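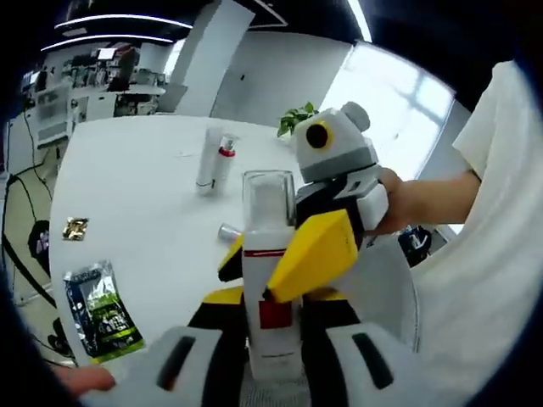 Irkstead Rules for Hand-Held Gripper Work

The Irkstead Rules are a set of good-practice guidelines for people who record everyday handling tasks with a hand-held gripper, so that a robot arm can later learn from the recordings. They cover the tool, the table, the objects and the people nearby. The rules are voluntary and carry no legal weight, yet small labs have taken to them with real affection, partly for how short they are. The whole text fits on two printed pages.

Background

The rules grew out of shared notes kept by workshops in Moson and Perron, which had been swapping recordings and finding them hard to combine. One group picked up bottles by the shoulder, the other near the base. One cleared the table between takes and the other left everything where it fell. The first common draft was put together at Irkstead over a single winter, and the name stuck. A later revision, known as the Gresik text, added the section on working in pairs and tidied up the wording throughout.

Scope

The rules apply to tabletop work with light household and office goods: bottles, tubes, packets, small toys and the like. They leave out glassware, blades, hot liquids and anything heavier than a person can comfortably hold in one gripper. Powered arms are also outside the scope, being covered by machine safety law in most countries.

The nine rules

The Gresik text numbers them as follows.

1. Check the fingers before each session. Wipe them clean and make sure they close evenly.

2. Keep the operator's own fingers on the handle and well back from the jaws.

3. Hold tall objects upright. A capped bottle is gripped on its body, never by the cap.

4. Close the gripper slowly, and stop once the object is steady.

5. Leave ordinary clutter on the table. Packets lying flat, a cylinder on its side and containers standing at the back are all welcome.

6. Roll or pin loose sleeves if they could catch on the objects.

7. Agree on a spoken signal before passing anything between a person and the gripper.

8. Run cables down from the table and away from where people walk. Bags go under or behind the table.

9. Write down any dropped object, and keep the recording.

Rule 5 is the one that gets people talking, and it is a wonderful bit of thinking. Early recordings were made on bare tables, and they were lovely to look at, but a kitchen bench or a desk in real life is never that neat. A robot that has only met a lone bottle on a clean surface has a poor idea of what it will face at home. The rules ask for a mix of shapes, colours and finishes, including shiny foil and clear plastic, both of which are tricky for cameras.

Working in pairs

Many tasks need a second person to hold or offer an object while the operator works the gripper. The rules recommend that the helper hold bulky or oddly shaped items, such as a toy with wings or fins, by hand and keep a firm grip throughout. The helper's arm should come in from one side, leaving the operator's path clear. Swapping roles every half-hour is encouraged. It rests the wrists, and it brings a second style of handling into the recordings.

Lighting and room

No special studio is called for. Daylight from a window is fine, and so is a mix of daylight and ceiling lights. Glossy tables are allowed, although the Gresik text suggests turning the table a little if glare hides the edges of white objects. Plants, shelves and equipment in the background may stay.

Use and reception

Moson and Perron both follow the full set. Other groups have adopted only part of it, most often rules 2, 7 and 8, which make a handy safety sheet for visitors. Almost three in four takes at Perron were judged fit to share in the first season under the rules, and the workshop credits the spoken signal with much of that.

The chief criticism concerns rule 9. Some operators feel that keeping dropped objects on record clutters the collection, while supporters answer that a fumble is often the most useful thing a robot can study. The matter is still open, and a note beside the rule in the current text invites comments.

See also

Tabletop handling
Shared object lists
Moson labelling guide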